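Uyên Phùng
October 2, 2018

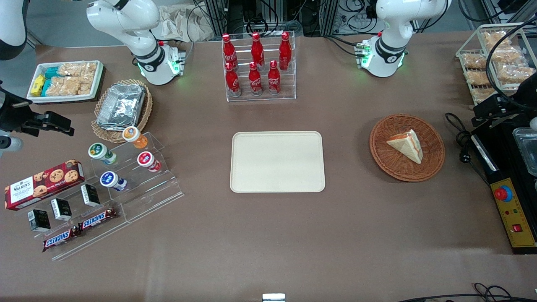
Fault report on the two-arm snack cell at Rurnside, as a thread, as several people asked what happened. Short version: the emergency stop halted the right arm at once and the left arm 800 ms later. No injury, no damage to either arm. The stop is the large red button in the blue-and-yellow collar on the yellow panel, right side of the table. Both arms have a green light near the foot of the base. Green means the controller is powered and has no fault logged, and both were green before the event and after it. That was the first problem.

The task is picking packaged items from the stands and baskets and placing them in the tray in the middle. Both arms are allowed into the tray zone, one at a time. The cell software handles the arbitration. The safety circuit is separate and is supposed to know nothing about the task.

The run had reached pick 1,429. The left arm was moving into the tray zone while the right arm was leaving it with a box. The box slipped in the fingers and turned sideways. Oğuzhan Güler was at the panel and pressed the stop, which was the correct decision.

Right arm: power removed, brakes on. Left arm: carried on along its planned path, then decelerated under control and stopped over the tray. The log puts the gap at 800 ms. At the speed it was running, that is enough to reach a hand.

We locked the cell out and pulled both controller configurations before touching the wiring. If you change anything first, you lose the evidence.

The button has 2 channels into a Manurung safety relay. The relay opened both channels within spec. We tested it again on the bench and it was fine. The button contacts were fine too.

The relay has a separate output for each arm. The right arm's output goes to its hardwired safety input. The left arm's output went to a general-purpose input on its controller, and from there a script sent a pause request over the network. On paper both say "stop". 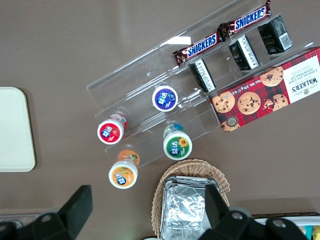
A pause request is queued behind the current motion segment. Long segment, late stop. With the short moves used at the tiered stand, the delay is too small to see by eye. On the long reach across the table to the tray it is the full 800 ms. For most of the run the fault was present and invisible.

How it got there: the left controller was replaced in March. The replacement came with a different terminal block, and the safety terminals were covered by a blanking plate. The stop wire was landed on the nearest free input, with a script to make it work. The note in the Flimgate job file reads "estop restored, tested OK".

The test was done with both arms parked. A parked arm passes any stop test you give it. The test sheet asked only whether the status on the screen changed to "stopped". It did, as the script set that text itself.

A smaller finding. The grippers run from a Rusileo supply that stays live during a stop, so they keep their hold on whatever is in the fingers. This is deliberate and I am leaving it alone. It does mean the fingers can still pinch with the arm stopped, and the label on the panel did not say so. It does now.

Corrections made: left arm output rewired to the hardwired safety input, both channels. Script deleted. General-purpose input left empty and tagged. Configuration checksum recorded for both controllers, to be compared at every startup.

The stop test is now done in motion, on the longest segment each arm uses, with nobody inside the reach. Five presses per arm, stop time read from the joint log and written on the sheet as a number. The "OK" box has been removed from the form.

Both arms passed this morning on all presses. The box slip is a separate item, a grip force setting, and Oğuzhan has that one.

If you have replaced a controller on a shared stop circuit, trace the wire by hand from the relay to the terminal. The I/O screen will not show you this. I have asked for the same check on the second cell and will add the result to this thread when I have it.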